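Section 4: Setting up the voting handset for a studio audience

This section applies to the Huet audience handset when used in a talent or variety programme recorded before a seated audience. It should be read together with Section 3 (Charging and storage) and the running order issued by the production office. Venues hosting the touring edition, including Brisport and Nurndale, should also consult the supplement on balcony seating.

4.1 Before the audience is admitted

1. Switch on the base station at the rear of the auditorium and wait until the green lamp stays lit. A flashing lamp means that the station is still searching for a clear channel.

2. Enter the production code shown at the top of the running order. The code changes for each recording, and the code from a previous programme will be refused.

3. Select the seating plan. The standard plan provides for 300 seats. The reduced plan, used when the side blocks are closed for camera positions, provides for 218.

4. Place one handset on each seat with the keypad facing upwards. Do not place handsets on the armrests.

5. Press and hold the centre key on any one handset in each row. The row number should appear on the base station display.

Note: Seats reserved for the families of performers are shown in grey on the plan. Handsets on these seats are registered in the usual way, but their votes are left out of the total. This setting must not be changed without the written agreement of the production office.

4.2 Rehearsing a vote

A rehearsal vote should be held after the warm-up act and before the judges take their places.

1. Choose Rehearsal from the main menu. The word REHEARSAL will remain on the display until the mode is closed.

2. Ask the floor manager to read the voting instructions aloud, exactly as they will be read during the recording.

3. Open the vote. Each handset will vibrate once and its keypad will light.

4. Close the vote after 26 seconds. Votes cast after this point are rejected, and the handset shows a single red bar.

5. Check the number of votes received against the number of occupied seats. If fewer than 84 per cent of occupied seats have voted, repeat the instructions and hold a second rehearsal.

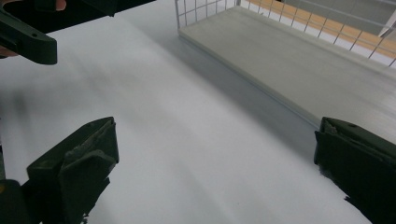
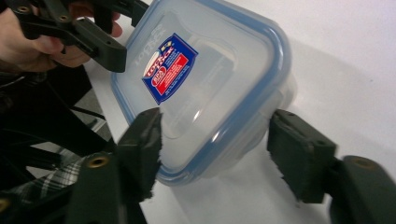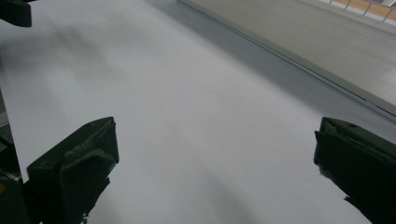 Caution: Rehearsal results are stored separately and are deleted when the mode is closed. Do not read them out, even in jest. Performers waiting backstage can hear the auditorium sound and may take the figures to be real.

4.3 Voting during the recording

1. Close Rehearsal mode and confirm that the display reads READY.

2. Select the first act. Acts appear in the running order sequence. Where two acts have exchanged places, use the Move key and not the Skip key, as a skipped act cannot be reopened.

3. Open the vote only on the spoken cue from the gallery. Applause, or a remark from the presenter, is not a cue.

4. When the vote closes, press Send. The result goes to the gallery and to the presenter's screen. It does not appear on the stage screens until the gallery releases it.

5. Repeat for each act.

Note: If a performance is stopped and taken again, select Retake before the act begins for the second time. The earlier vote will be kept but marked as void.

4.4 Child performers

Where an act includes a performer under sixteen, the gallery may ask for the percentage to be withheld from the stage screens. Select Pass/Fail under Display for that act alone. The full figure will still be recorded. The setting returns to normal when the next act is selected.

4.5 If a handset does not respond

Replace the handset with a spare from the steward's case and press the centre key. The base station will give the spare the seat number of the handset it replaces. Up to six handsets in one row may be replaced during a recording. If a whole row fails, inform the gallery at once and do not open a further vote until the row has been restored.

Caution: Do not remove the battery cover in the auditorium. Faulty handsets should be labelled with the row and seat number and returned to the Jostatside depot with the fault sheet from Appendix B.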